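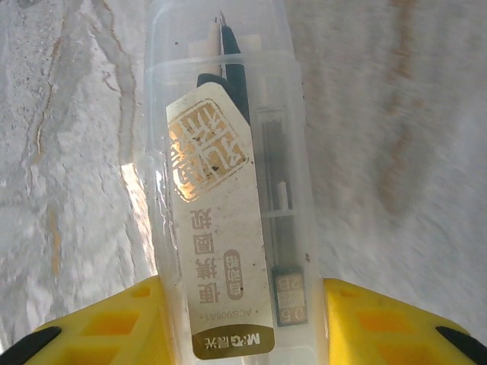

**Ticket 80: school bag list, item mismatch**
Raised by: Marleny Sotelo
Assigned to: Szu-yu Tse
Status: closed

**Problem**
The printed packing list from Wurkari has "compass" on line 6 and again on line 11. Parents are ticking one and asking where the other is.

**Log**

Monday, Szu-yu: Line 6 should be the portable compass in its clear case, code ACS908A1 on the label. Line 11 came over from the old Grenwood list, where it meant a walking compass. Asked Roxana Cusi if we still need it.

Roxana: No. Take it out.
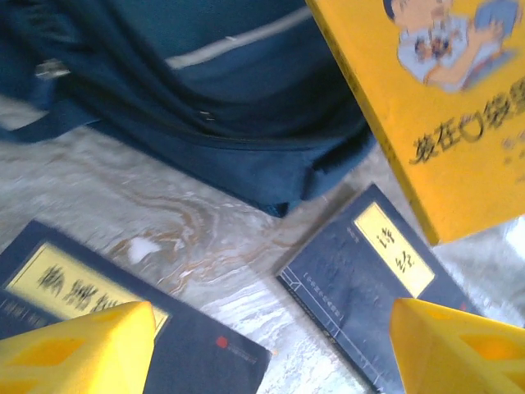 Szu-yu: Line 11 removed. Marleny also asked for the reading books to be listed by cover, as the younger ones can't match titles yet. I've put "yellow, cartoon on the front" for one and "dark navy, pale yellow title label" for another, plus "dark navy, 诗经 on a yellow label" for the third. The navy ones are close in colour to the backpack, so they go in after the yellow.

Marleny: Fine by me. Can line 6 say "drawing compass"?

Szu-yu: Changed. New list sent to Zoila Grajales for printing, 5 copies.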